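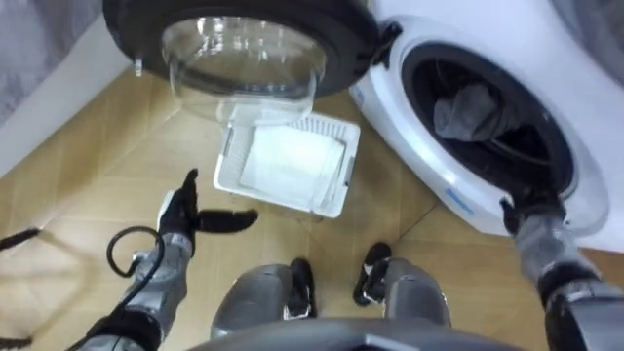
Can it do a whole load on its own yet, or are you still standing there handing it socks? That was the first reply I got to the last update, from one of your panel, and it's a fair thing to ask when you've put money in. So I'll start there. No, not a whole load. It can get single items out of the drum and into a basket on the floor, and some days it does that well enough that I go and put the kettle on. Other days I'm crouched next to it for an hour with my arm in the machine up to the elbow.

Tue 19 December
Progress report to the Pattinasarany Fund, from the laundry build at Kemow shared workshop

We've now been at this five months. You'll remember the plan was to get a two-armed, two-legged robot unloading an ordinary front loader, with an ordinary plastic basket, in a room that hasn't been rearranged to suit it. I've stuck to that, apart from one week in which I cheated and put the basket up on a crate. It was so much easier that I learnt nothing and took the crate away again.

Money first, so it's out of the way. Spent so far: $3,713. The biggest chunk of that went on the second hand and the wrist parts that join it to the forearm, and then there's a long tail of cable, connectors, fasteners and a replacement for the motor driver I cooked in the second month (my fault, wrong supply, lovely smell). The washing machine was free off the verge. I'd put aside a bit for a repair on it and haven't needed to touch that, so I'd like to move it over to spare fingers if you're happy with that. Let me know either way and I'll fix the budget sheet.

The control side has been named Talon, mostly so that folders have something to be called. Talon takes care of where the arms go and how hard the fingers close. The balance side is Bosero, which is older code that I've left alone as much as I can, and the two of them now talk to each other properly. In the last report they didn't. The robot would reach for the drum, Bosero would notice that a heavy arm had wandered off to the right, and the whole thing would lean back as if it had been insulted. Now Talon sends a warning ahead of each reach and the legs sort themselves out first. It's slow, you can see it think about it, but it stays standing.

Here are the numbers you asked for. I've logged over 700 tries at taking one item out since the hands went on. Of those, 351 finished with the item in the basket and no help from me. I'm quite pleased with that, though I should be straight with you that they aren't spread evenly. Nearly all the early ones failed and the recent ones are much better, and T-shirts are doing a lot of the work in that total. Fitted sheets are in there too and I would rather not discuss fitted sheets.

The trouble spots, as they stand:

The rubber gasket. I had no idea how much of this project would be about that ring of rubber. The fingers catch on it going in, and cloth catches on it coming out, and the folds at the bottom are exactly the right size to swallow a sock. I've changed the way in so the hand touches the gasket gently on purpose and uses it to work out where it is, then goes over the lip. That has helped more than anything else I did in spring. It used to steer by eye the whole way and the eye is no good once the hand is blocking the view.

Dark clothes in a dark drum. Grey is bad, navy is worse. I tried a clip-on lamp, which gave us terrific shadows and a robot that wanted to pick up the shadows. I'm now letting it feel about a bit more when it can't see much. It looks clumsy and works better.

The door. It has to be swung right out of the way or the forearm clips the glass on the way back. At the moment I open it by hand before we start. Opening it is on the list for next year and I've not pretended otherwise in the log.

The left arm. So far the right does the reaching, and the left mainly stays open and out of the road near the basket. I'd love it to steady the basket, or take an item over from the right hand when there's something long trailing out. We've had a few handovers work on the bench with a tea towel, and none yet at the machine that I'd show you. There's also the matter of the coiled cable on the left forearm, which sits in a loose loop and needs a tidier route before that arm gets anywhere near the door. I've bought the clips. They are in a drawer.

What's gone better than I thought it would is the falling over, or the lack of it. I'd budgeted for a good many tumbles and padded half the corner to suit. Since the Talon and Bosero change there's been one, and that was a person (me) tripping on the basket.

The workshop has been very good about us taking up the laundry corner. The deal is that we clear off whenever someone has real washing to do, and a couple of the members have started leaving their real washing with us, which is a level of trust I hadn't asked for! I've run a few sessions on donated towels and have stopped using anybody's good clothes after one cardigan came back longer than it went in.

Next bit of work, in the order I mean to do it: the cable clips, then a go at two-handed towels at the machine, then the door. I'm away over the break, so nothing will move until January. When I'm back I'd like to have some of your panel in to see it run, with no promises about which sort of day it'll be having. Wear shoes you can stand about in.

Two things I need from you. One is the yes or no on shifting the repair money. The other is whether you want the raw logs as well as the summary. They're long, and my notes in them get a bit rude around the sheets, but you paid for them and you're welcome to the lot.

Thanks again for sticking with it. I'll send the receipts separately, the scanner here is on the blink and half of them came out sideways.

© Kemow shared workshop | Questions about this report: ask at the front desk | Back to top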